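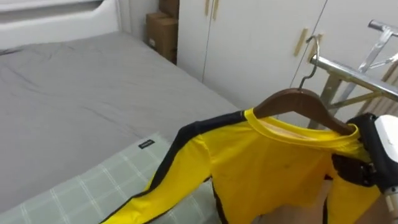
Checkpoint at Honik closed for a second week

The army has kept the Honik checkpoint shut to cars and trucks since early June, and people in the villages east of the river are still without a direct road to Hedier. Pedestrians may cross between 6 a.m. and 11 a.m. if they carry a residence card. Everyone else is being sent north by way of Sorix, a trip of some 40 kilometers on a road that is paved for only part of its length.

The closure began after shots were fired at a military patrol near the old grain store. The army said two soldiers were slightly hurt. Later the same night, troops entered Honik from the south and searched homes on the streets behind the school. Residents said doors were forced at several addresses and that phones and papers were taken. Five men were detained. Three were let go the next afternoon at the Sorix crossing and had to walk back. The families of the other two say they have been told only that the men are being held for questioning.

The district command has not said when the checkpoint will open again. Its notice, taped to the concrete barrier and also read over the local radio, says the road is closed "until security conditions allow." The same words were used last winter, when the closure lasted 22 days.

Work and school

Most of the people who cross at Honik on a normal morning work in Hedier, many of them at the Ng packing plant or in the workshops next to the bus yard. The plant has moved its first shift back an hour so that workers on foot have time to arrive. It has not been able to do the same in the evening. The gate closes to walkers at 11 and does not open again until the next day, so anyone who crosses in the morning has to stay the night in Hedier or come home through Sorix.

Some workers are sleeping at the homes of relatives during the week. Others have stopped going. The plant said it would hold their jobs through the end of the month and has made no promise beyond that.

The secondary school in Honik is open, but the teachers who live in Hedier have missed most of the past week. Final exams for the older students were due to start and have been put off. The school office said a new schedule would be posted when the education department sends one.

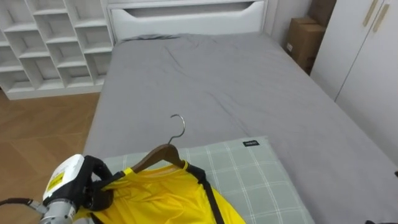 One reader in Honik wrote to say that the walking hours are shorter in practice than the notice claims. By this account the gate has opened late on most mornings, and the soldiers have turned people back well before 11, with the line still reaching the pharmacy. The reader added that older people are not given a place to sit and that there is no shade on the east side. We put these points to the district command and had no answer by the time this issue went out.

Ambulances and medicine

The closure does not apply to ambulances, according to the notice. The ambulance service in Hedier said its crews have been allowed through each time they asked, but only after waiting for a call back from the command post. The longest wait was 40 minutes. In two cases patients were carried across the barrier on a stretcher and moved to a second vehicle.
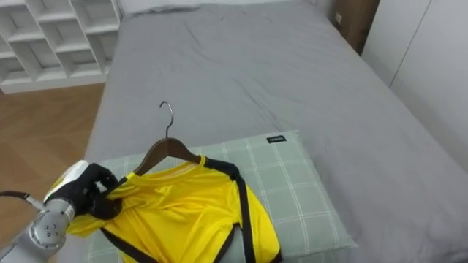
The clinic in Honik has enough basic supplies for now. Its refrigerator ran on a generator for part of last week after the power line was cut near the grain store, and the staff threw out a batch of children's vaccines as a precaution. A replacement batch is in Hedier, waiting for a permit. The clinic asks parents with appointments to call first and not to make the trip.

Insulin and blood pressure tablets are being brought in by the pharmacy's own driver through Sorix. He makes the trip twice a week. People who need a refill should leave their names at the counter a few days ahead.

Farms

Apricots are ready on the lower fields, and growers say they cannot get them to the Hedier market in salable condition. Trucks going by Sorix are unloaded and checked by hand, then loaded again. The growers' association has asked for a produce lane at Honik for two hours each morning — the same arrangement that was allowed last summer — and has sent the request in writing to both the district command and the governor's office.

Fields inside the strip along the patrol road remain off limits. Farmers with land there have been told not to enter even on foot. Two families said their irrigation pipes were crushed by vehicles on the night of the searches. They have filed for damages, though earlier claims from the same strip are still open.

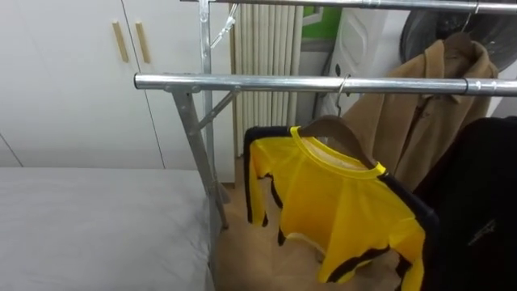
What to know if you have to travel

Bring the original residence card. Copies and phone pictures are being refused at Honik. Children under 16 are crossing on a parent's card.

The Sorix road is open to all vehicles from 5 a.m. until dark. Buses from Hedier leave from the north side of the yard, and the fare is the regular one. Expect two stops for searches, one at the bridge and one at the quarry turn.

If your home was searched, write down the time, the damage and anything taken, and keep photos of the door and rooms as they were left. The legal aid office in Hedier is taking reports by phone on weekday mornings. Families of the two men still being held can reach the same office at any hour through the night number posted at the town hall.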